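Tips for the sidewalk robot club, home practice

Keep the simulator on the kitchen computer and close all other programs before a run. Drive slowly for the first 30 meters — the wheels react late.

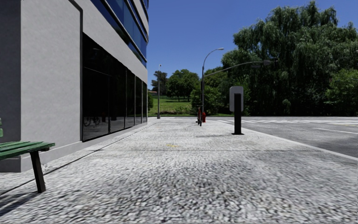 Write down each setting before you change it. Tanveer Jatoi keeps his list taped inside a cupboard door, with the date beside every line. For the Drumum course, begin at speed 4 and stay away from the curb. 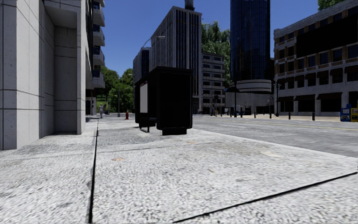

Simulated sidewalk with the bus shelter

Save your log under your own name.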